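Home Talks Notes Archive Contact

PUTTING THE WINTER AWAY
Speaker notes, Pridum evening session

Start before they've finished sitting down. Ask who still has a winter coat on the hook by the door. It's April. Wait for the guilty laugh.

My own record: one puffer, 56 days on the back of a kitchen chair. I called it airing.

Slide 2. What the puffer is. A bag of air with sleeves. You are trying to store air. Say this slowly, let it depress them.

Slide 3. The vacuum bag question. Somebody will ask, so get in first. Fine for a move, bad for a whole summer. Down that's been squashed flat for months takes its time coming back. Mention the Diekmann bag I bought, which held its seal until I left the room.

Slide 4. The fold. Do it on the bed, because the floor has the dog on it.
- Zip closed, right up into the collar.
- Sleeves in across the chest, one at a time. The first will creep back while you do the second. Be firm.
- Press from the hem upward so the air has a way out.
- Roll loosely, cotton pillowcase, top shelf.
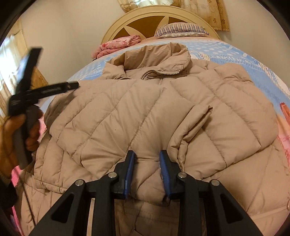
Marlene Engelhardt wrote after the Mirnel talk that she gave up folding years ago, hangs everything on wide hangers under an old sheet, and has never once missed the shelf space. Read it out. She has a point, and also a much bigger closet than mine.

Pause on the sleeve. Most people quit at the sleeve.

Slide 6. Wash first or after? First, and dry it right through. Tennis balls in the dryer, low heat, tell the neighbors.

Questions till 8:30. If there aren't any, do the dog story.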